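件名: Re: [arm-ml 1460] 手先カメラ、結局どっちにしました?
日付: 2020年7月6日

こんばんは。返事が遅くなってすみません、週末ずっとシミュレータにかじりついてました。

> Dratoteo の新しいコントローラと Karaki のカメラの組み合わせを
> 検討しています。手先に付けるか、肩のあたりに固定するかで
> 迷っていて、実際に試した方がいたら感想を聞かせてください。
> グリッパは Pakisico の二本指です。
> ドアを開けて部屋を移動するような作業を考えています。

うちもちょうど似たような構成です!グリッパだけ違っていて、Kelldale の三本指を使ってます(重いです。345g あります。手首のトルクがぎりぎりで、速く振るとすぐ保護停止がかかる)。なので Pakisico の二本指の話は、借りて半日さわっただけの感想だと思って読んでください。

まず手先カメラ。つかむ直前の見え方は文句なしです。ドアノブみたいな小さいものは、寄ってしまえばこっちの圧勝でした。ただ移動中がつらい。腕をたたむとカメラがあさっての方向を向くので、部屋の中で自分がどこにいるのか全然わからなくなります。腕をたたむ姿勢をいろいろ変えてみたんですけど、どれも一長一短で、途中で面倒になってやめました。

肩固定のほうは逆で、広く見えるのはいいけれど、自分の腕がしょっちゅう視界に入ってきます。画角を広げるほど入る。マスクをかければ済む話なんですが、マスクの位置を関節角から計算するのがうちのコードだとワンテンポ遅れてしまって、腕を動かした瞬間だけ障害物扱いになるんですよね……。同じ症状の方、いませんか。

コントローラについてはひとつだけ。Dratoteo は初期設定だと画像と関節角のタイムスタンプがそろいません。17ms ずれてました。設定画面の奥のほうに補正値の欄があるので、そこに手で入れてください。旧型のほうは最初からそろっていたので、乗り換えでかえってはまる人が多い気がします。設定ファイルを旧型から引き継ぐと補正値が消えるのも要注意です(二回やりました)。

シミュレータの画面を一枚貼っておきます。ドアが二枚ある部屋で、右下の黒っぽいのがたぶん腕か本体です。マスクなしだとこれがまるごと障害物に化けます。
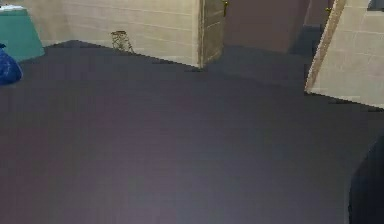
シミュレータ画面。ドアは両方とも開いた状態

ついでに書くと、左の壁ぎわに立っている針金のスタンドみたいなやつ、ああいう向こうが透けて見える形は深度の比較にちょうどいいです。箱みたいなベタっとしたものばかり置いて試すと、どのカメラも優秀に見えてしまうので。

というわけで、ドアを開けて移動までやるなら、私なら肩固定を先に入れて、手先は後から足します。二台同時に流すと帯域が心配という話が [arm-ml 1933] のスレッドに出てましたが、うちは解像度を落としてしのいでます。10月に実機のほうを組み直す予定なので、そのときに手先ありとなしでもう一回比べてみるつもりです。

あと、Pakisico の指先のゴムって単品で買えるんでしょうか。借りたやつの片方を少し削ってしまって、返す前にこっそり……じゃなくて、ちゃんと謝ってから交換したいです。ご存じの方、教えてください。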